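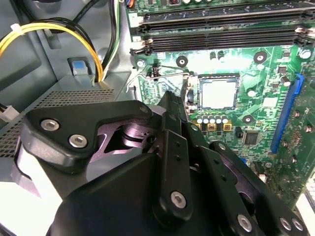
Page last changed: Thursday, February 10, 2022

Processor day. Case open, side panel off, green board in full view. Started with the socket, as I always do. The chip on this board sits under a dark retention frame, with the thin wire lever running off to the left, past a small connector block. I dislike these levers. They need more force than seems decent for something that thin, and they must be eased out sideways before they will lift.

Heledd Bevan asked at lunch why I bother to write the order down. Because in July I did not, and spent 40 minutes looking for a screw. Order for this machine: lever, frame, chip, then the fixture. Memory is a separate job.

The fixture plate is Wyn Gronow's print, third version. The second had a recess 15 hundredths too tight and marked the edges of the chip. He has agreed to stop sanding them by eye.

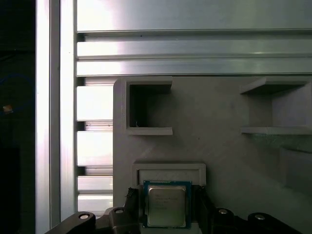 Processor upright in front of the grey plate, metal face outwards.

The heat spreader has light scuffs and the short lines of print are too faint to make out here. I log each part by shelf number in any case, and this one goes in the book as 1653. The blue-green edge of the substrate is the part to respect - hold by the edges, keep off the back.

Rails behind the plate are plain slotted aluminium. Dull stuff, but everything bolts to it and can be shifted along without drilling. The plate has an open recess at the upper left, a closed square beside it, a deeper square socket further right and two flat slots one over the other. I would still like the names moulded in. Wyn says it would spoil the face. We left it there.

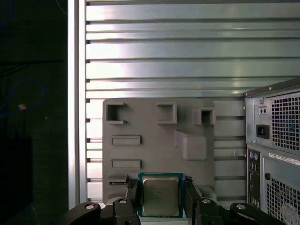
Afternoon: power supply

Dell unit, grey metal, with the "80" badge on the label and a small pink sticker in the corner. Left in place. It can come out next week once Elis Harries has found the long screwdriver, last seen in the Urka box.

Tea at four. Swept the bench, coiled two leads, put the spare screws in the lid marked Prydderch.

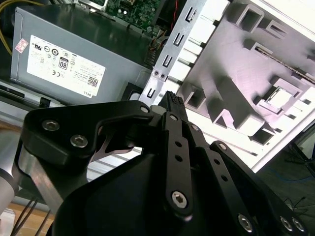

Posted by Rodrigo Mota

Copied the order of work on to a card and taped it inside the cupboard door. Tomorrow the memory, then the fan if there is time.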